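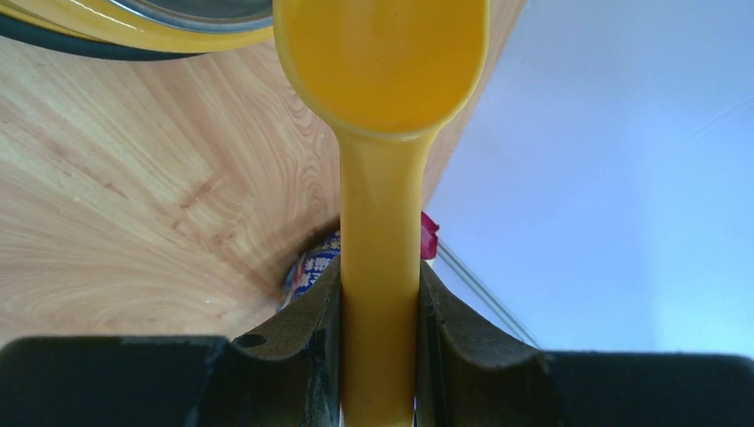 Unit 4: Dry Food, Bags and Spoons
Stidotby Pet Care Course, Skulum Annex
Handout for the session of 3/19/19

Read this before the practical. Bring your own spoon or scoop if you have one at home that you use for cat food. A kitchen scale is provided at each table. The homework is at the end.

1. Why we measure

Most owners pour dry food by eye. The amount drifts over time, nearly always upward, and the change is too small from one day to the next to notice. A cat is a small animal, so an extra spoonful matters more than it would for a large dog. If several people in the house feed the same cat, each one has a different idea of what a full spoon looks like.

The goal of this unit is to get from the feeding guide on the bag to a number of spoonfuls that everyone in the house can follow. The number on the bag is a starting point. A cat's age, weight and activity all change what it needs, and a vet should set the amount for a cat that is ill, overweight or on a special diet.

2. Choosing a spoon

Any clean spoon will do as long as it is always the same one. Plastic is fine. A bright color helps because the spoon gets left in odd places, and a yellow one shows up on a wooden table or at the bottom of a drawer. A long handle keeps your hand out of the bag.

Do not use the spoon for other food. Wash it with dish soap and dry it completely before it goes near the kibble. Damp spoons make the pieces stick and can start mold in the bag. Do not store the spoon in the bag between meals – the handle picks up whatever is on people's hands.

Level spoonfuls are easier to repeat than heaped ones. With large kibble a level spoon is hard to judge, and in that case it is better to weigh every meal.

3. Finding the weight of one spoonful

Put an empty bowl on the scale and set it to zero.
Add 20 level spoonfuls. Do not tap or shake the spoon.
Write down the weight in grams.
Divide by 20.

Worked example. The bowl shows 287 grams. Divided by 20, that comes to a little over 14 grams per spoonful. If the guide for this cat calls for 57 grams a day, four level spoonfuls will cover it. Two in the morning and two in the evening is a normal split.

Weighing a single spoonful is less reliable. Many kitchen scales move in whole grams, and one spoonful can be off by several pieces of kibble.

Repeat the measurement when you change foods. Kibble from different makers has different size and density, and the same spoon can hold a noticeably different weight.

4. Reading the bag

The large words on the front say what kind of product it is. Look for these points first:

Species. Cat food and dog food are not interchangeable. Cats need taurine in the diet, and dog food may not have enough of it.

Complete or complementary. A complete food is meant to be the whole diet. A complementary food, which includes most treats, is not.

Life stage. Kitten, adult, senior, or all stages. A food for all stages has to meet the needs of growing kittens, so it may be rich for a cat that sleeps most of the day.

The feeding guide, the list of ingredients and the best-by date are usually in small print on the back or along an edge. Copy the date before you throw a bag away or move food to another container.

Imported food may have most of its text in another language. In the bag we use for this exercise the words CAT FOOD are in English, and the big white characters on the blue panel, 全价全期 宠物猫粮, say that it is a complete cat food for all stages. Colorful artwork tells you nothing about any of this.

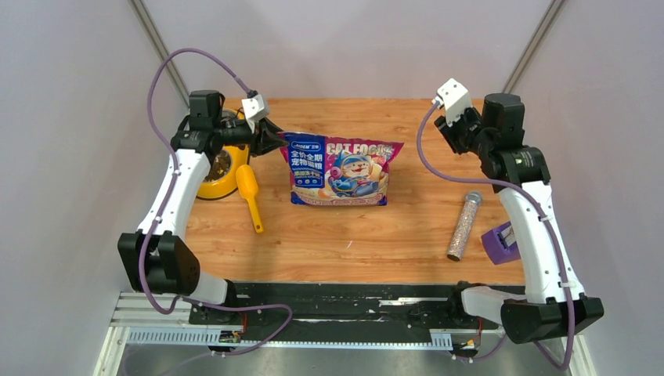
One student in the July group asked whether it would be better to empty a new bag straight into a plastic bin and be done with it. She had always done it that way, and her cat had started to leave food in the bowl toward the end of each bin.

The advice in this course is to keep the food in its own bag and put the whole bag in the bin. Fat from the kibble coats the walls of a bin and goes stale there, and fresh food poured on top picks up the smell. If you do pour the food out, wash and dry the bin every time it is empty.

5. Opening and storing

Stand the bag upright and let the kibble settle away from the top.
Cut straight across just below the crimped edge. Tearing from a corner leaves a slanted opening that does not roll down well.
After each use press the air out, fold the top over and clip it.
Keep it somewhere cool and dry, off the floor, away from the stove.

Buy a size that fits the cat. A bag of 1000 grams lasts the cat in the worked example seventeen days. A very large bag may cost less per gram but will stay open for much longer.

6. Homework

Measure your own spoon as in section 3 and record the result on the Jugah sheet. Then keep a feeding log for seven days: time, number of spoonfuls, and anything left in the bowl. Include treats. If you share the feeding with someone, have them fill in their own lines.

Upload the log to the Visia folder or hand in a paper copy. Next unit: wet food and mixed feeding.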